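Folding on the bed: revised procedure

I have changed the way I fold knits. The old method used the dining table, which gave a hard, flat surface but put me one room away from the drawers. Every stack had to be carried, and a stack of knits carried under one arm arrives as something else. Since May I fold on the bed.

The main objection to a bed is that the surface gives. Push down on a crease and the mattress goes down with it. A quilted cover makes this slightly worse, as the stitching puts low spots under the fabric. For woven shirts that matters and I still use the table. For knits it matters very little, because a knit doesn't hold a sharp crease in the first place.
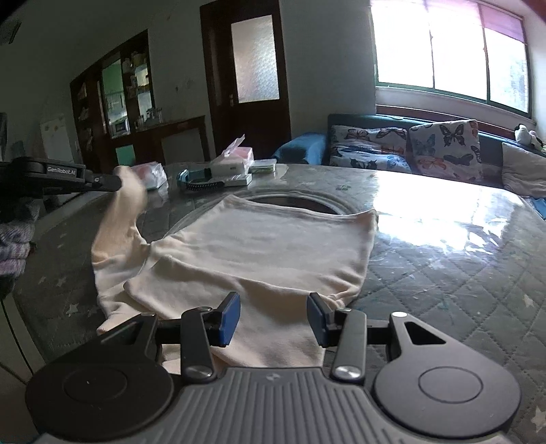
The sequence I have settled on for a long-sleeved top is as follows. Lay it front side down with the collar away from you. Smooth from the center line outward with the flat of the hand, never by pulling at the hem, which stretches it. Bring one side in by a quarter of the width. Lay the sleeve back along the fold so that it runs parallel to the side. Repeat on the other side, then fold the body in 3 from the hem up.

The sleeve is where most of the error gets in. If it has a twist in it when it goes down, the twist ends up inside the packet as a ridge, and the packet leans when stacked. Lift the sleeve clear, let it hang until it untwists, and put it down again from the shoulder end. This takes 2 seconds. Jacqueline Collet, who taught me the quarter-width rule, skips it and presses the ridge down with her forearm. Her stacks lean.

Time per garment is 90 seconds for me at present. Dong-hyun claims less, but he doesn't button anything.
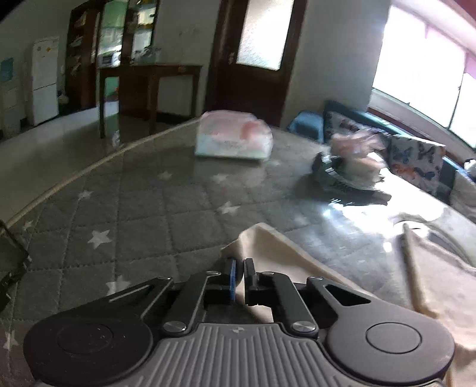

Clearing the bed first is the step I would add to any written version. I used to start with whatever space was free and work around the rest, and the working area shrank with each finished piece. Small things migrate to a bed during the day: a packet in pink and white, a plastic bag, a black fan-like gadget lying on its side. Each one is light enough to slide toward you when you drag fabric across the cover. Move them to a chair or the sofa before the first garment comes out of the basket. I put mine back afterward, which Baptiste regards as a flaw in the procedure - he may be right.

Stack height: 5 pieces at most for thick knits. Above that the bottom one compresses and has to be refolded when you get to it. Group by thickness first and color second. Sorting by owner can wait until the stacks are made.

I tried a plastic folding board from Pindano for a while. It gives a consistent width on T-shirts but the hinge catches on loose knits, and it needs a firmer base than a mattress. It now lives behind the wardrobe. If anyone has used the larger Zasora one on a soft surface, I would like to know whether it rocks.

Fitted sheets are still unsolved and will get a separate post.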